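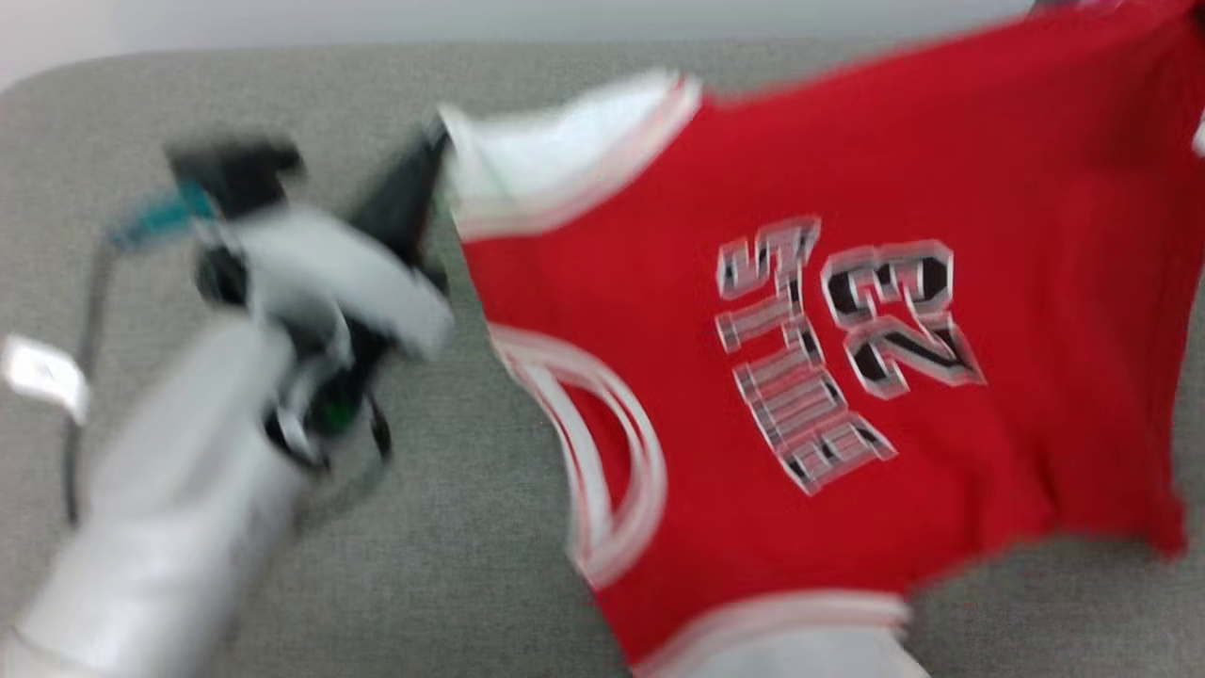 Hi all,

Ho-yin Hsu wrote:
> How many teleop demos did you need before the shirt folding
> looked decent? And do you slow down for the grasp?

We're at 571 for Kallach, and I tossed 19 of those (mostly me fumbling the leader arm, sorry!). I do slow down a lot right before the pinch. When I rushed it, the policy learned to rush too, and it would shove the collar along the sofa and never grab it.

Sleeveless stuff is its own headache, by the way - those big armholes love to swallow a finger. I go for the thick trim at the collar now and it's been much kinder to me.

Ka-ming Liu keeps telling me to aim for 2000 before I retrain. My wrists vote no! Has anyone tried mixing in hand-guided demos?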